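1/ I work the front desk at a small clinic in Akthorpe and I quit eating lunch out for all of December. A few people asked how it went, so I'm putting it in one thread.

2/ Starting point: I was buying lunch every working day, usually the soup and half sandwich from the place across from the bus station. It's good soup. It's also the reason my checking account looked the way it did.

3/ I went back through a year of statements before I started. Lunch and lunch-hour coffee came to just over $900, and that doesn't count anything I paid for in cash.

4/ Rules I set. Food from home or from the grocery store is fine. Nothing from a counter, a truck or a drive-through. Coffee from the break room only. I allowed myself 2 exceptions for the month and used both.

5/ The first week was the worst part, mostly because of mornings. I leave the house at 6:50 and I'm not making a sandwich at 6:30. I tried packing the night before and kept leaving the bag in the fridge.

6/ What fixed that was putting my car keys in the fridge on top of the lunch. My sister told me to do this years ago and I thought it was dumb. It works. The keys are cold.

7/ Second problem: 3 p.m. A packed lunch at noon doesn't hold me until I get home at six, and the vending machine is right outside the records room. So I started treating the afternoon as its own meal and planning for it.

8/ Afternoon food is one piece of fruit, something salty or sweet in a bag, and a can of something. Bought at the grocery store it's a lot cheaper than the machine, and I stopped arriving home ready to eat cereal over the sink.

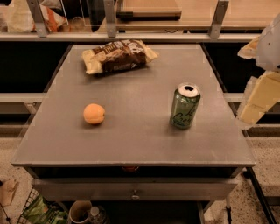
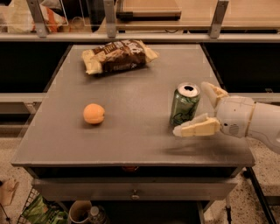 Small orange fruit and a snack bag in both.

9/ On containers. I bought a Strömberg lunch box with the divided tray. The box is fine. The tray lets dressing through to the other side, so anything wet goes in an old jam jar now.

10/ The clips are the weak point on that one. Mine still close but one is getting loose. If you have a box that already shuts properly, keep using it.

11/ Washing up at work: our break room sink has one sponge and I don't trust it. I keep a little bottle of Clenex dish soap and my own brush in my desk drawer. Rinse right after eating or the rice turns to cement by the time you leave.

12/ Things that held up well until noon: lentil soup, cold noodles with peanut sauce, rice and beans, leftover chili, egg salad if the bread is kept separate.

13/ Things that didn't: anything with avocado, a quesadilla, salad that was dressed at home, fish (my coworkers were polite about it, once).

14/ I cooked a big pot of something on my day off and ate it for three or four lunches. By the fourth I was tired of it every single time. Freezing half and switching off with last week's pot helped a lot — I should have done that from the beginning.

15/ The two exceptions were a birthday lunch for someone at work and a day when the power was out at home and I had nothing cooked. I don't regret either one.

16/ Money. I spent $53 extra on groceries over the month and didn't buy lunch except those two times. My share of the birthday lunch was $33, which was more than I wanted to pay, but it was a nice afternoon.

17/ I tracked it in Clilum for the first half of the month and then in a note on my phone. The app wanted me to photograph every receipt and I wasn't going to do that.

18/ Someone asked if I missed the soup place. Yes. I went back in January and had the split pea. I'm going to keep packing most days and go there when I want to go there.

19/ Peanut sauce, for the three people who asked: peanut butter, soy sauce, lime juice, a little brown sugar, hot water until it's loose. Make it thinner than you think — it thickens up in the fridge.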